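I gave up the car in July and have taken the 30 bus to work ever since. The stop is 400 steps from my door, which I know from my phone. Parking at the office was costing me more than the fare.

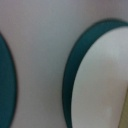
Mornings are fine. The bus comes out of Kundgate half empty and I get a seat near the back. Evenings are slower, and if I miss the one after work I walk up to Pacheco and wait there with Lama Matar from accounts. We mostly talk about food.

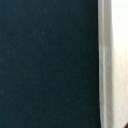

Do I miss the car? Only for groceries. I go twice a week now and carry 2 bags, and the heavy stuff waits until my sister is driving over anyway. She comes most weekends.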